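Diese Website verwendet Cookies. Mit der weiteren Nutzung stimmen Sie unserer Cookie-Richtlinie zu. [Akzeptieren] [Einstellungen]

Komwood – Beschaffungsplan Handtuchplatz

README, Stand Mai

14 Kommentare · 38-mal geteilt

In diesem Verzeichnis liegt, was wir für den Handtuchplatz gekauft haben, kaufen wollen und vermutlich nicht kaufen dürfen. Wer nur die Summe sucht: 3170 Euro für das laufende Halbjahr, Roboterarm nicht eingerechnet. Der steht auf einer anderen Kostenstelle, und dort soll er bitte bleiben.

Die Aufgabe selbst ist schnell erklärt: Frottee greifen, anheben, falten, ablegen. Im Antrag stand »Manipulation deformierbarer Objekte«, damit klang es nach mehr Geld.

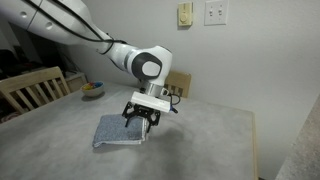 Der größte Posten ist der Ersatzgreifer von Drurkska, 2000 Euro netto. Lieferzeit laut Angebot 5 Wochen, laut Telefon »kommt drauf an«. Wir planen mit dem Telefon. Das Gegenangebot von Lungu war billiger, enthielt aber weder Flansch noch Kabel, und ein Greifer ohne beides ist ein Briefbeschwerer mit Garantie.

Handtücher: 26 Stück, aus dem laufenden Budget. Der Einkauf wollte wissen, ob es nicht auch Geschirrtücher täten. Tun sie nicht. Glatter Stoff verhält sich anders als Schlingenware, und die dicken Säume sind genau das, woran wir die Griffpunkte testen wollen. 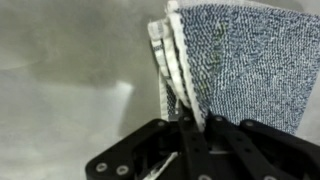

Blau-weißes Frottee im Greifer, Blick der Handgelenkkamera.

Noch offen:

- Ersatzfinger: Ketport bietet sie nur im Satz an. Anfrage nach Einzelteilen läuft seit Längerem.
- Zweite Handgelenkkamera: gewünscht, nicht bewilligt, wird wieder beantragt.
- Waschmaschine: gestrichen. Gewaschen wird bis auf Weiteres auswärts, Belege bitte in den Ordner `belege/`.
- Kleinteile (Schrauben, Kabelbinder): Pauschale, bitte nicht einzeln abrechnen. Die Buchung kostet mehr als die Schraube.

Änderungen an der Tabelle `plan.csv` bis Freitag eintragen. Spalten nicht umbenennen, das Skript für die Summen ist empfindlich – und die Buchhaltung auch.

Newsletter abonnieren und keine Aktualisierung verpassen. Abmeldung jederzeit möglich.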